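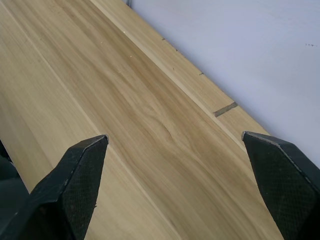 Please don't ever paint it, a customer wrote to us after her first month with one of our tabletops, and then she added that she'd bought a tablecloth, felt guilty, and put it back in the drawer. We get a lot of mail like that, and I love every bit of it!

So, hello. We're Calisance, a small shop in Grallgate, and we make plain wooden tabletops for people who need a place to get things done. Desks, craft tables, homework tables, the long one in the back room where everybody dumps their keys. I started making them for myself (my old desk wobbled every time I typed) and then for my sister, and then for her whole street, and at some point we had to get a phone number.

Our best seller is the Tunditz, a long top for putting against a wall. The Hakim is the shorter one, and it fits in apartments where the Tunditz would have you climbing over it to get to bed. Both come in pale wood, and both show their grain. If there's a swirl around a little knot, it stays. I used to set those boards aside as seconds, until a customer went through the pile and picked out the swirliest piece in there, at full price. I stopped having a seconds pile after that.

We've sent out 283 tops so far, and I still get nervous when one leaves.

The other thing we do, and this surprises people, is talk to you about where your cords go. A nice table with a nest of cables on it is a nest of cables. We've had callers who wanted a bigger top, and after 15 minutes on the phone it was clear that what they wanted was the power strip off the one they had. Put it on the wall! An adhesive hook will do for a light one, as long as you check the weight it's meant to hold and wipe the wall down first. Ours hangs from a blue one with a pink-red fish on it, and the fish gets more compliments than the furniture.
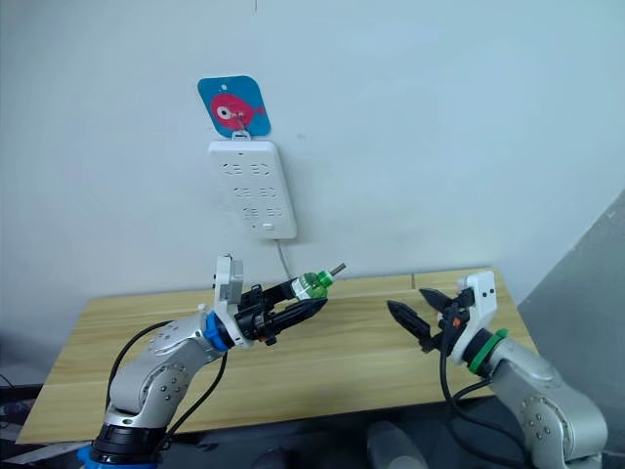 Hang it low enough that you can reach the switch without standing up, but leave some slack in the cord so nothing pulls when you scoot the table over. Keep the cord along the back edge if you can. We'll drill a cord hole if you ask, though I'll probably try to talk you out of it the first time – you can always add a hole later, and I've never found a good way to take one out.

We also use our own tables hard, and I think that matters when you're buying one from us. Lunch happens on them. So do repairs, invoices, and all the small stuff with no proper home, like plug adapters and bottles and the tape measure I was looking for yesterday.
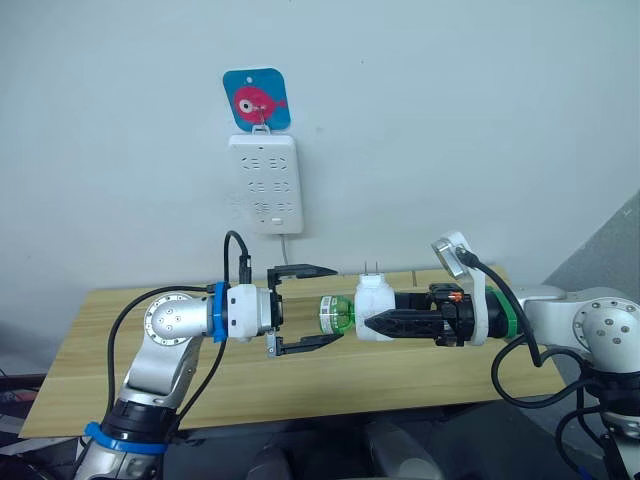 And tables like that get marked. Pencil lines, little dents, a dark spot you can't explain. Most of it you can leave alone, and if it bugs you, call and we'll walk you through a light sanding. We send five sheets of sandpaper with every order, and a card with the care notes on it in large type (I wear reading glasses now, so everybody gets large type).

Delivery is free within 80 miles of Grallgate. We close for two weeks in July, and orders that come in then get answered when we're back. Anything else, send us a note, and do tell us what ends up on your table.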